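About Us

Briseck Trials is an independent test house for the cameras and controllers used on mobile robots. The company was founded at Dolton to give buyers a fair comparison of equipment before they commit to it, and that remains the greater part of its work. Our clients include makers of inspection robots, water and drainage contractors, and public bodies which intend to buy machines of this kind and wish to know how they behave outside a showroom.

We do not manufacture robots, and we hold no agency for any supplier. Equipment sent to us is tested at the client's expense under a written schedule agreed beforehand, and the results belong to the client. Where several makers have submitted cameras to the same comparison, each receives its own figures in full and the others' in summary.

What we test

Our work falls under two headings. The first is cameras: exposure, sharpness across the lens, behaviour in glare and deep shade, and the delay between the camera and the controller. The second is controllers: how closely a machine holds its intended line, how it responds when the picture it is working from becomes poor, and how readily an operator can take over.

Indoor testing is carried out at our Dolton premises, where lighting can be set and repeated. Outdoor comparisons are made in open concrete channels, whose long straight walls give a controller clear lines to follow and whose bridges set sunlight and shade side by side.
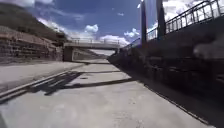 An outdoor comparison normally occupies 4 working sessions. The course is 200 metres long and is driven in both directions, first under the operator's hand and then under the controller alone. Each camera is carried on the same mounting at the same height, and settings are left as supplied by the maker unless the schedule says otherwise. Runs are repeated at a different time of day, usually early morning and again after noon, so that the sun falls on the opposite wall. A run which has to be stopped is recorded as stopped and is not removed from the results.

Strong contrast remains the most frequent cause of difficulty. A camera which gives an excellent picture on a pale floor in full sun may show very little of a dark wall beside it, and a controller relying on the edge of that wall will then hesitate or drift. Our reports therefore give separate marks for open sun, open shade and the passage between the two – the last of these is generally the figure our clients ask for first.

The Bramwell and Teltley comparison

Our longest programme to date has been the side-by-side trial of two controllers, the Bramwell and the Teltley, each paired with 3 cameras. The Bramwell corrects its course in small, frequent steps. The Teltley waits longer and makes larger corrections, and recovers more quickly after a loss of detail in the picture. Both were found suitable for straight channels, with differing advice on speed. A summary may be had from our office on written request.
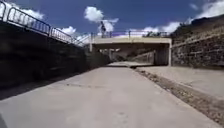 Dolton Drainage, for whom the summary was first prepared, wrote afterwards that the separate marks for sun and shade had altered its order of preference, and that it would have liked the stopped runs listed on a page of their own. That change was adopted in October and now applies to all reports.

Visits and enquiries

Clients are welcome to attend any session at which their own equipment is under test. Enquiries about new comparisons should state the type of camera or controller, the machine on which it will be used, and whether indoor or outdoor testing is required. Equipment should not be sent to Dolton until a schedule has been signed by both parties.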